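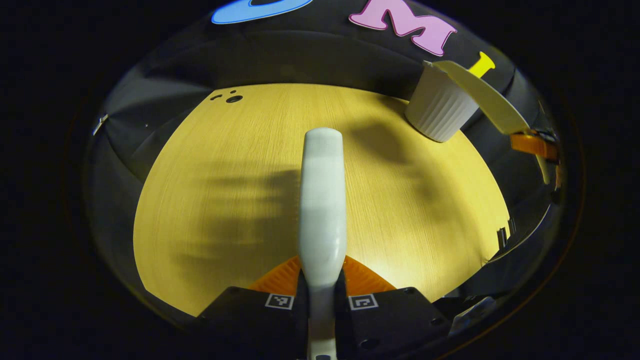
*2 min read*

# Lerkevari hand-held gripper kit, after a winter on the bench

The Lerkevari kit is a hand-operated gripper with a camera mount, sold for recording manual tasks that an arm will repeat later. I paid $449 for it, plus $147 for the spare finger set. Dénes Takács and I assembled it in the shared workshop at Hurnonthorpe over two evenings.

**Build.** The manual is poor. Step 3 shows the finger blocks reversed, and the correction is on a loose sheet at the bottom of the box. Fasteners are all metric and all present. The orange mount behind the blocks has a ribbed surface that collects dust and needs a stiff brush.

**Markers.** Each black block carries a small square fiducial on its top face. Tracking is dependable under our bench lights. Matte black was the right choice for the blocks, as an earlier glossy pair gave us false readings near the window.

**Fingers.** Long, pale grey, smooth, with a blunt rounded tip. They suit light objects such as a fluted ramekin. On a flat tabletop the tip is easy to place, but I would like some texture on it for heavier parts.

**Field of view.** Very wide. The table bulges into a dome and the corners go black. Coverage is excellent: the cup near the far right edge and the coloured letters on the dark wall behind the table both register. Straight lines do not survive, so calibrate before measuring anything.

**Wear.** I logged 1,000 grasps by November. The slide loosened slightly and took one turn of a hex key. Higinio Serrano's kit, same batch, needed a new spring.

Recommended for a home build if you can tolerate the manual. Buy the spare fingers with the kit, as shipping them separately cost me extra.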